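七月一到，我就开始馋酸黄瓜。不是超市里那种甜丝丝的，是要用盐水慢慢泡出来、咬下去嘎吱一声、酸味从鼻子后面顶上来的那种！去年我做了三批，坏了一批，软了一批，只有最后一批像样。今年我把笔记翻出来重新整理了一遍，上周末终于开了第一罐，好吃到我站在冰箱前面吃掉了四根，晚饭都没怎么动。

方子的底子是Blažena Kováčik给我的。她是我以前在Pinurov租房时的房东，每年夏天楼道里都飘着莳萝味。她自己从来不称盐，抓一把，尝一口，再抓半把。我可没这个本事，所以老老实实上了电子秤。

先说黄瓜。要小的，带刺的，皮硬的，手指那么长最好。市场上Libor Kolář的摊位星期一到货，我一般赶早上八点之前去，晚了剩下的都是胖的。胖黄瓜籽多，泡出来中间是空的，咬一口全是水。买回来当天就泡，实在来不及就放冷藏，但别过夜太久，黄瓜一蔫，后面怎么救都不脆。

洗的时候轻一点，把花蒂那头切掉薄薄一片。这一步我以前嫌麻烦总是跳过，后来Tatiana Šindelář跟我说花蒂里的酶会让黄瓜变软，我半信半疑试了一回，两罐一对比，真的差很多！然后整盆泡冰水，两个小时，中间换一次冰。

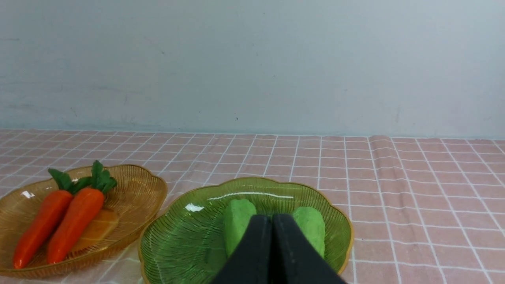 盐水的比例是这样的：2,000克水，70克盐，煮开再放到完全凉。盐用没加碘的粗盐，我手头这袋是Burkel的，颗粒大，化得慢，搅一搅就好。水我用的是烧开放凉的自来水，家里自来水氯味重的话可以敞口放一晚。去年我嫌70克太咸，自作主张减到50克，结果第五天水面上长了一层白膜，罐子里一股旧抹布味，整罐倒掉，心疼得要命。

料呢，每罐放一整枝带花的莳萝、四瓣蒜、一小块辣根、几粒黑胡椒、两片樱桃叶。樱桃叶有单宁，能保脆，没有的话葡萄叶也行，再没有就放一小撮红茶。我试过红茶版，颜色深一点，味道倒是很圆润，我先生更喜欢这个。辣椒看心情，我今年放了半根干的，后劲很舒服。

罐子我用的是Jalex的一升玻璃罐，橡胶圈那种。开水烫过，倒扣晾干。黄瓜要竖着塞，塞紧，紧到倒过来也不往下掉，缝隙里我会再插几条胡萝卜。对，胡萝卜！这是我今年最得意的改动，泡过的胡萝卜条带一点点甜，和黄瓜的酸特别搭，而且比黄瓜还脆。切成小指粗细就行，太细会没嚼头。
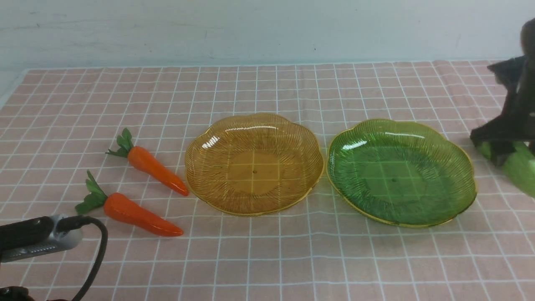 橙色带绿叶的两根胡萝卜，玩具版，摆在粉色格子桌布上。

倒盐水的时候没过所有东西一指高，上面压一个装了水的小密封袋，别让任何东西露出来。露在空气里的那一截一定会坏，莳萝花尤其爱往上漂，我现在都把它垫在罐底。盖子虚掩，放在盘子上，因为第二天就会开始冒泡，盐水会溢出来一点。第一次做的时候我没垫盘子，橱柜里黏糊糊的，擦了半天。

我家厨房夏天大概二十四五度，这样放四天刚刚好。第二天水开始发浑，正常，那是乳酸菌在干活，我每次看到都特别兴奋，恨不得搬个凳子坐在旁边看。第三天早上可以捞一根尝尝，外面已经酸了，中间还是生黄瓜的清甜，这种半熟的状态我个人最爱，配刚煮好的新土豆和黄油，绝了。第四天酸透，盖紧放冰箱，能吃一个多月。当然在我家从来没撑过两个星期。

泡完的盐水别倒！过滤一下，兑进土豆沙拉里代替醋，或者煮汤的时候加两勺。Iason Kokkinos来吃饭那次，我用它腌了一晚上的鸡腿，700克去骨的腿肉，什么都没再加，第二天擦干水分直接下锅煎，皮脆肉嫩，他连吃三块，临走还问我要了一瓶盐水带回去。他家用来调番茄汁，据说也很好喝，我还没试。
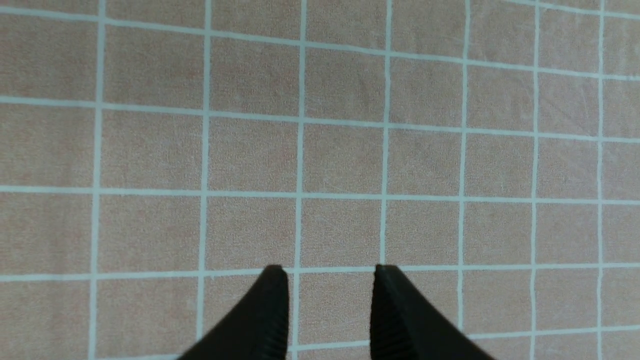
浅色细线的粉米色格子，近看。

有几个问题之前有人在留言里问过，顺便一起说了。

能不能用醋？能，但那是另一种东西，快是快，味道直来直去，没有发酵出来的那股层次。我偶尔也做，冬天没有小黄瓜的时候用来腌洋葱圈，一个下午就能吃。

能不能切片？切片会软得快，最多放两天半就得进冰箱。如果是拿来夹汉堡，我建议整根泡好再切，厚度自己控制，汁水也留得住。

怎么判断坏没坏？闻。好的闻起来是酸的、蒜的、莳萝的，很干净；坏的一开盖你就会往后躲。表面有毛茸茸的或者有颜色的霉，整罐扔，别舍不得。

下一批我打算试试四季豆，Radek Beneš说他妈妈会把豆子先焯一分钟再泡，又脆又不生，听得我口水都要下来了。还想试小萝卜，不过听说颜色会全跑到水里，变成一罐粉红色的，想想也挺好看！等我泡好了再来写。如果你那边也有什么祖传的料，像芥菜籽、月桂叶之类的，留言告诉我，我这里还空着两个罐子呢。

最近文章
新土豆配莳萝黄油，十五分钟晚饭
樱桃果酱少放糖会怎样
我的Fuchs旧铸铁锅重新开锅记
冷黄瓜汤，热到不想开火的时候
剩面包做的三种早餐
夏天的番茄到底要不要放冰箱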